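Stalcombe Neighbors Help > Home & Kitchen > Plumbing

Kitchen sink gurgles when the dishwasher drains. Do I need to worry?

Asked in January. Viewed 2206 times. 3 answers

We moved into a house in the older end of Stalcombe last fall, and the kitchen sink has opinions. Whenever the dishwasher gets to the part of the cycle where it empties itself, the drain makes a noise like a large dog finishing a bowl of water. It goes on for a minute or so and then stops. Sometimes a little cloudy water comes up in the left basin, thinks it over, and goes back down.

What I've tried so far: boiling water, baking soda and vinegar (a lovely volcano, no change), and a bottle of the stuff from the hardware store that costs too much and smells like a swimming pool. The sink drains fine when I just run the faucet. There's a garbage disposal on the right side. The dishwasher is a Wetura, older than my marriage, and it came with the house. The hose from it goes straight along the bottom of the cabinet and up into the side of the disposal.

My neighbor says it's the vent on the roof. My father-in-law says it's "just how they sound." I would like a third opinion, ideally one that doesn't involve me on a roof in January.

Tags: sink, dishwasher, drain noise, disposal

Answer 1 (marked as helpful by the asker)

Your hose is too low. You said it yourself: it runs along the cabinet floor and then up into the disposal. It needs to go up first, as high under the counter as you can get it, and then come back down to the disposal. This is called a high loop and it's the cheapest plumbing repair there is. A strap, a screw, done.

Without the loop, dirty sink water can wander back down the hose into the dishwasher, which is a nasty thought if you've ever looked closely at what goes down a sink. It may or may not cure your gurgle, but you want it anyway.

Then look at the disposal. Run it with plenty of cold water for a full minute before you start the dishwasher. If the gurgle gets quieter, you had gunk sitting in the disposal and the dishwasher was pushing air and water through it. If nothing changes, the trouble is farther along, and the next thing to take apart is the trap. Put a bucket under it. Not a bowl. I used a bowl once.

While the trap is off, look into the pipe that goes into the wall. Mine had 6 inches of what I can only describe as candle. Grease goes down warm and friendly and then changes its mind about a foot into the wall. I rented a hand snake from Chow Tool Rental for 10 dollars and got it out in an afternoon, most of which I spent lying on my back looking for the flashlight I was holding.

And please stop with the chemical stuff before you open anything up. If there's any left in that trap it will end up on your hands. Gloves and glasses, and run a lot of water through first.

Comment from the asker: Did the loop last night. The gurgle is now more of a mutter. Trap is next, once I've bought a bucket.

Answer 2

Its the vent

Comment: Could you say a bit more?

Comment: The vent on the roof. Leaves get in it

Answer 3

The answer above is short but it isn't wrong. Every drain needs air behind the water, and if the vent is blocked the water pulls its air through the nearest trap, which makes exactly the noise you have. The clue is whether other drains join in. Start the dishwasher, then go stand in the nearest bathroom and listen, and try to look like you have a reason to be there. If the tub or the bathroom sink gurgles too, suspect the vent or the main line and call somebody with a ladder and insurance. If it's only the kitchen, keep working outward from the sink as Answer 1 says.

Some kitchens around here have no roof vent at the sink at all. They have an air admittance valve, a little plastic cap on top of a pipe inside the cabinet. These wear out. The Fatau one in our house stuck shut and we lived with the dog-bowl noise for 3 years — I had gotten almost fond of it. A new one screws on by hand. Make sure you buy the same size as the old one, and don't tape over it to stop the smell, as the previous owner of our house had done, with great care and several kinds of tape.

One more thing about double sinks. Both basins usually share one trap, so when the dishwasher shoves water down faster than the pipe can take it, the extra comes up in whichever side is easier. Cloudy water in your left basin means there's a partial clog past the point where the two sides meet. I'd do the trap and the snake before spending money on anything else.
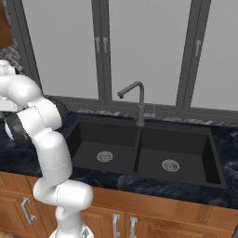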